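We use cookies to improve your experience on this site. By continuing to browse you agree to our cookie policy. Accept | Manage settings

Can a Machine Clear the Table Yet?
Project report, Applied Automation, second-year group, Cokton
12 July 2025

1. Question

Our group wanted to know how close robots are to doing ordinary chores without help. We looked at two kinds of work: clearing up a kitchen and restocking a small shop shelf. Both are dull, both are done every day, and both involve objects that were never made with a gripper in mind.

2. What we did

For the shop half we spent 18 hours at Chamoun, a corner grocery, writing down each task the staff did on the floor. That gave us a log of 321 tasks. For the kitchen half we used a single arm at a table and gave it short jobs, such as picking up one item and putting it down somewhere else. A trial ended when the item was in place or when one of us pressed stop.

3. Shop floor

Most of the logged tasks were short. Staff turned a can so the label faced out, moved a crate with one foot, or answered a question while filling a shelf. We sorted the log by whether a fixed arm could reach the item and hold it. Boxes and cans did well on paper. Bagged goods did badly, and anything in the freezer was ruled out because of the door. The Kesitz shelf unit we had planned to test arrived in November with the wrong bracket, so this half stayed a paper study.

4. Kitchen

Cups and mugs were the easiest items when they stood upright with clear space on each side. Flat things were harder. A plate has to be gripped by its rim, and the fingers need room under it. Dark pans gave us trouble too – the software often lost the edge of the pan and aimed for the middle. 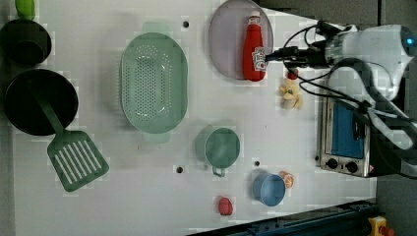 Order mattered more than we expected. If one thing rests on another, the arm has to know which to lift first, and our program had no rule for that. We added a simple one (highest object first) and it helped with stacked items, but it did nothing for items that only touched side to side.

Speed is the other problem. A person clears a small table without thinking about it. Our arm paused before each move to plan, and then paused again before closing its fingers.

5. Cost

The Sterkow gripper kit cost us $2,477 with spare fingertips, and 17 percent of that was shipping. A household would not pay this for a machine that handles one item at a time and still needs a person close by.

6. Findings

A fixed arm can do parts of both jobs when the objects are spaced out and the lighting is even. It cannot yet be left alone with a normal kitchen table. For shops we think shelf restocking of boxed goods is worth a real test, and next year's group can have our task log and the sorting sheet. The bracket has been reordered.

Get new student reports by email. Enter your address to subscribe to our newsletter. You can unsubscribe at any time.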